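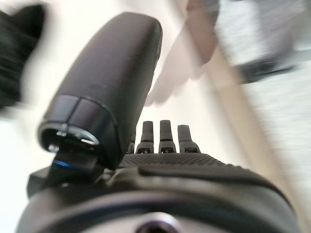
How many people do you need to play Villca? You can play with 2, but Ross Rankin, who designed it, thinks it comes alive with four or five round the table.

"With two it's a bit of a staring match," he told me over a very large pot of tea. "Lovely, if you like that sort of thing, and my wife does. But with more of you there's trading and sulking and somebody always forgets whose turn it is, and that's when I'm happiest."

Villca is a card game of mountain villages, with 105 cards in the box and a little cloth bag of tokens. Players build paths, swap goods and try to get everyone home before the snow card turns up. Ross started it on a wet holiday in Rurberg, drawing on the backs of old postcards, and by his own count it went through 34 versions before he let a publisher near it.

"Version nine was dreadful," he said cheerfully. "It had dice. It took all evening, and my brother-in-law went to bed halfway through!"

The publisher is Sikix, who also brought out his earlier game, Darkis - a darker, quicker thing about smugglers that I still get down from the shelf at Christmas. I asked whether he missed making games like that one. He thought about it for a good while, and poured us both another cup.

"I do, a bit. There's a sequel half written, and I've got 100 blank cards on the kitchen dresser waiting for me to be brave. But people kept asking for something they could play with their gran, so Villca came first."

It should be in the shops in March.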